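1/ Lunch duty for the upstairs tables at Brullwood is mine until the end of the month. I was given a key, a cloth and a list from Santeri Miettinen that runs to 12 items. Item one is "be cheerful."

2/ Item 2 is the table. Marble pattern, very elegant, shows every crumb you have ever met. Wipe toward yourself, then wonder about your sweater.

3/ The blue chairs are the good ones. People come up at 11:30 to put a scarf on one. I have started moving the scarves.

4/ Kalevi Hämäläinen wants it known that he prefers the white chair with the black legs. Kalevi also prefers the heating off. Make of that what you will.

5/ We get a produce delivery from Kater. Last week it was over 30 carrots and a single lemon. I wrote to ask about the lemon. They thanked me for my feedback.

6/ Today's menu is salad, by popular demand (Santeri's).

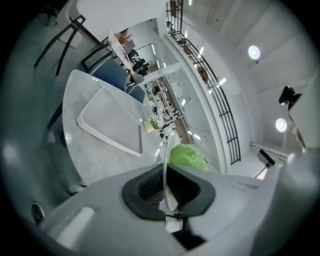
Page last modified: January 2018

7/ Big white tray on the table, something green and leafy on its way, one little pale green cup-like thing off to the right. I call this mise en place. Santeri calls it "are we eating soon."

8/ Please don't park your stuff by the railing. It's a mezzanine. There are people with soup down there.

9/ Dressing is in the fridge behind the oat milk. Tomorrow, carrots again.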